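Writing a standard for small arms: an interview with Venkatesh Kotian

When the Brirnthorpe laboratory began to use pairs of small robot arms for tabletop handling work, it had no written rules for them. The guidance on its shelves had been drawn up for large machines behind fences. Venkatesh Kotian was asked to prepare a code of practice, and the first edition was adopted in May. He spoke to us about what it asks of staff and where it remains unfinished.

The code covers any bench where two arms share one work surface. Handling of pens and markers, known internally as the Arno task, was the first activity to be brought under it.
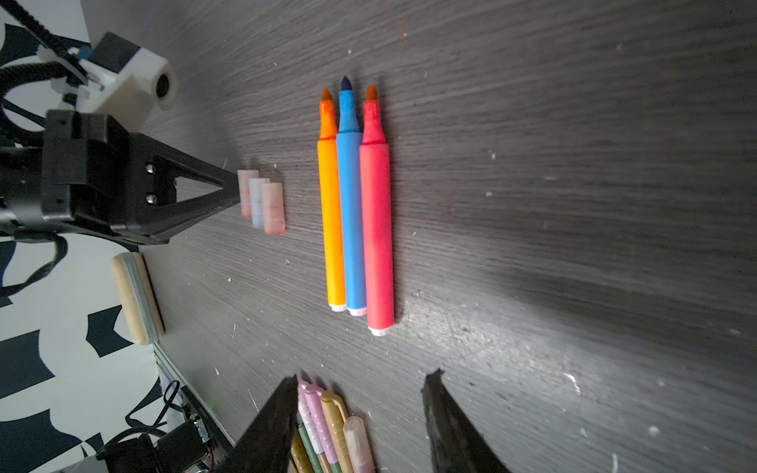
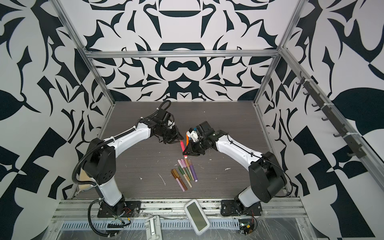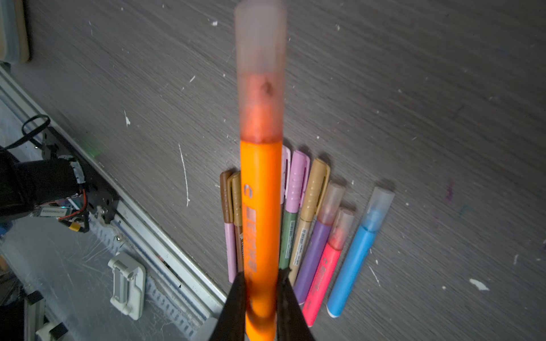
Two arms, one table

Mr Kotian explained that the greatest difficulty lay in the space between the arms. "Each arm on its own is a fairly simple matter," he said. "You know its reach and you know its speed. Once both grippers are working over the same patch of table, you have to decide which of them may enter and when, and that decision has to be on paper before anyone switches on."

The code therefore requires a bench sheet for every task. It names the shared area, states the largest number of objects that may be laid out, and records the gripping force to be used. Speed in the shared area is limited to 20 centimetres per second during normal running. A person who wishes to reach in must first stop both arms – a pause on one side is treated as no pause at all.

Asked whether operators had found this slow, he accepted that they had. "There were complaints in the first weeks, and some of them were fair. We had asked for a signature at every stop. That has been taken out. The stop itself has stayed."

Keeping the record

The second part of the code deals with records. Over the trial period the laboratory logged 2,789 runs, and each was to be entered with the bench, the operator and the outcome. Mr Kotian said that the entries were uneven at first, particularly where a run had been ended early.

"People would write 'failed' and nothing more," he said. "A dropped pen and a collision between two grippers are very different events. The form now has separate lines for them, and a collision of any kind must be reported to the bench supervisor on the same day."

Grippers are inspected every 500 runs and cables are checked at the same time. The figure was proposed by Osamu Noguchi, who looks after maintenance at the laboratory. Mr Noguchi told us that he had first suggested a longer interval. "We had a finger pad work loose after some 580 runs," he said. "I brought the number down after that. It may come down again for the harder tasks."

The condition of the bench

Housekeeping has a short section of its own. Work surfaces are to be wiped at the end of each shift, and cables must be tied back so that they cannot enter the path of either arm. Loose tools are to be kept off the table. Mr Kotian regards this as the part most likely to be neglected. "It is the least interesting page and I expect it to be the least read," he said. "I would like supervisors to go through it aloud with new staff."

Next steps

A second edition is in preparation. It will take in comments from the Lau workshop, which has used the code on its own benches, and will add a section on moving a task from one bench to another. Mr Kotian also hopes to settle a question left open in the first edition, namely who may change the gripping force once a bench sheet has been signed.

"At present it is the supervisor alone," he said. "Mr Noguchi would prefer two names, and I am inclined to agree with him, though we shall have to see how it works on a night shift."

Comments on the first edition may be sent to the standards office at Brirnthorpe until the draft is closed.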